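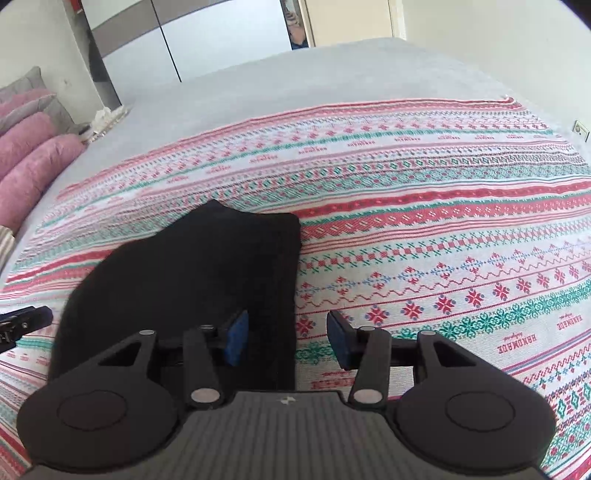 The Ferry to Skudport

Radwa Samir had the letter in her coat pocket and her father's keys in her hand when the man at the ticket window told her the boat was held.

"Wind," he said. "They're saying 4 o'clock. Could be later."

She bought the ticket anyway and sat down on the bench by the heater. There were two other people waiting, a woman with a sleeping baby and a boy in a Narport school jacket who kept walking to the door to look at the water. Every time he opened it the cold came in, and every time the woman pulled the blanket higher.

The letter was from Benmoussa, the firm that handled the sale. It was dated Dec 13, 2006, and it said that the house at 137 Graltdale Road would pass to the new owners at the end of the month, and that anything left inside would be treated as part of the sale. Radwa had read it many times. Her brother had read it once, over the phone, while she held the receiver and listened to him breathe.

"Let them have it," he said. "What's in there? Chairs."

"His tools are in there."

"You don't use tools."

She didn't, much. She had a hammer in the kitchen drawer and a screwdriver with a loose handle. But her father had kept a boatyard in Skudport until he was 65, and after he sold it he brought home what the buyer didn't want and put it in the back room, and for nine years he went in there after breakfast and came out for lunch. She had no clear idea what he did. When she called he would say he was sorting.

The boy came back from the door. "It's going down," he said to the room.

"Is it?" said the woman.

"A little."

The boat left at twenty past five. It was dark by then and there was nothing to see from the windows, so Radwa drank a cup of tea from the machine and looked at her own reflection. The crossing was rough as far as the point and then easy. The boy slept with his mouth open. In Skudport she walked up from the landing because the bus had stopped running, and it took her most of an hour with the bag.

The house was very cold. She turned on the lights in the hall and the kitchen and left her coat on. Someone from Benmoussa had been through and put stickers on the furniture, small green ones, and there was a sticker on the bread box too. She took that one off and put it in the trash. Then she lit the stove and waited until she could feel her fingers before she went to the back room.

He had been sorting. Along the wall were coffee cans, and on each can was a strip of tape with his writing on it. Brass, short. Brass, long. Good hinges. Bad hinges. One said Don't know. She took that one down and tipped it out on the bench and went through it with one finger. A key with no teeth. A bit of chain. A button from a coat she remembered, a brown coat he wore to her wedding because he said the weather might turn. The weather had been fine all day, and he had kept it on through the dinner.

She put everything back but the button.

Her brother called at nine. She could hear the television going in his house.

"So?" he said. "Chairs?"

"He had a can of bad hinges."

"Why would you keep bad hinges?"

"I don't know. They're all cleaned."

He didn't say anything for a while. Someone in his kitchen was running water. "There was a plane," he said. "With a dark handle. He let me use it on the skiff that September, when I was off school with my arm. I did it all one-handed. It looked terrible."

"Do you want it?"

"Where would I put it?"

She carried the phone as far as the cord would go and looked through the door at the shelf over the bench. There were several planes, in order of size. She described the handles to him and he said no, no, darker than that, and then yes.

"Okay," she said. "I'll bring it."

"It's heavy."

"I know it's heavy. I'm looking at it."

After they hung up she found a box and lined it with newspaper. She put in the plane, and the folding rule, and the good hinges, and after some thought the bad ones. The box was too full then and she couldn't lift it, so she took out the good hinges and left them on the bench for the new owners. She wrote on a piece of tape, These are fine, and stuck it on the lid under his.

She slept in the chair by the stove. The first boat back was at seven, if the wind held off, and she had set the kitchen clock on the floor beside her where she could hear it.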